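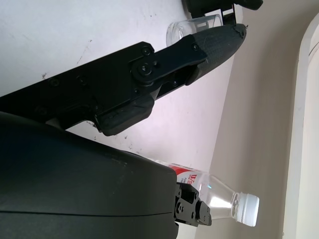
Clear plastic cup and water bottle, with the white tabletop behind them.

Visit report: Flurkwood open day
Posted 1/15/20 by Mathias Holzer

Flurkwood makes clear drinkware for caterers, school cafeterias and stadium stands. The plant is on the Bataineh road, past the lumber yard, and it opens to visitors twice a year. I went with Ziad Sfeir from our purchasing office. We buy cups and bottled water for every event we run, and we wanted to see where the cups come from before we sign for another season.

Parking was easy. We signed in at the side entrance, got earplugs and hairnets, and were put in a group with people from a bakery and two teachers. The tour took 2 hours including the coffee break.

The first stop was the warehouse, where rolls of plastic sheet wait to be used. The rolls are wrapped and tagged by thickness. Our guide passed around samples cut from three of them. The thinnest one creased as soon as I bent it. The thickest went back to flat when I let go, and that is the grade they use for their better cups.

Forming is loud and there isn't much to see through the guards. Sheet goes in at one end, stacks of cups come out at the other, and the leftover web gets chopped up and fed back in. They offer 6 cup sizes. The rims are rolled in a separate step, and we were told most returns come down to a badly rolled rim. Ziad asked about that at some length because we had a bad carton last summer. The answer was that a stack pushed in too tight at packing can crack the rims when someone pulls the cups apart later.

Cartons hold 2000 of the small size. The cartons themselves are plain brown with a printed label on one end only, which makes them a pain to find on a shelf if they have been put in backward. I wrote that on the comment card.

After the break we went to the sample room. Cups and bottles were the subject there, mostly how they behave once they leave the carton. A light cup tips over very easily when nothing is in it, and it will roll in an arc until it hits something. A full water bottle stays where you put it. Anyone who has set up drinks outdoors knows this already, but it was useful to compare the grades by hand. I liked the middle one best. Ziad preferred the heavy one and says the price gap is smaller than he expected.

One thing I noticed with clear cups: on a white table they are hard to see from any distance. We had a couple knocked over at the March dinner for the same reason. Colored table covers would help, or the frosted version, which Flurkwood sells under the name Prilura. We took a sleeve of those home to try.

The bottles are bought in from a supplier in Nudach, so there was no bottling line on the tour. I had hoped for one.

Lunch was sandwiches in the canteen. The sign-in sheet was up to line 126 when we handed back our badges. Wear closed shoes if you go, and bring a sweater for the warehouse. Ziad has the price list and will send it to anyone who asks.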